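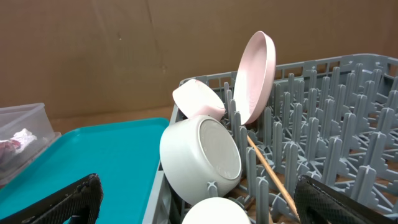 Last updated: 30/11/2020

I bought the gray Kekham dish rack back in May, after my old wire one rusted through, and I've used it every night since! It's plastic, with rows of pointed pegs standing up all over it, and plates love them. Bowls are fussier (mine like to lie on their sides, which is fine by me, they drain). Skinny stuff like chopsticks just ends up lying between the pegs, so I'd pay a couple bucks more for a cutlery cup. Cleaning the ribs takes an old toothbrush and almost 7 minutes, ugh. Still, it's sturdy, it doesn't slide around, and I'd buy it again for my sister's place.

Filippos Koutsoukos

Recent reviews
Tarel sink caddy
Tang drying mat
Nullell bottle brush

Contact | Copyright | Back to top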